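Kitchen and Stores Assistant (part-time), Endona Community Meals, Prasberg
Reference: 411
Posted: 2022-01-05

Endona Community Meals prepares and delivers hot lunches to residents of Prasberg and Lencho. We wish to appoint a kitchen and stores assistant on a fixed-term contract, starting in April.

Duties
Receiving and checking dry goods against delivery notes.
Rotating stock and recording use-by dates.
Sorting and putting away utensils after washing.
Keeping the weekly stock sheet up to date and reporting shortages to the kitchen manager, Ibsa Mamo.

Requirements
A current food hygiene certificate, or willingness to obtain one before the start date. Applicants must be able to lift stock boxes and stand for most of a shift. Previous stores work is useful but not essential.

Hours and place of work
Shifts are worked at the Zoston Road kitchen, 3 mornings per week. The post carries a probation period of 2 months.

Tabletop with three smoky grey plastic baskets

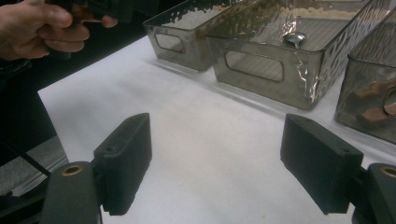
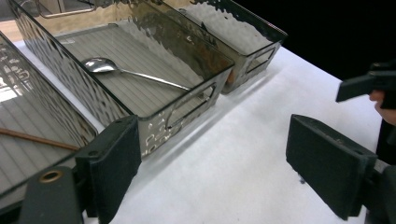
Tumelo Pillay writes: I held this post until last year and would advise applicants to ask about the stock sheet at interview. It takes up more of the morning than the list of duties suggests, particularly when two deliveries arrive together.

How to apply
Send a covering letter and the names of 2 referees to the Endona office, quoting the reference above. Travel costs for interview are refunded on production of a ticket or receipt.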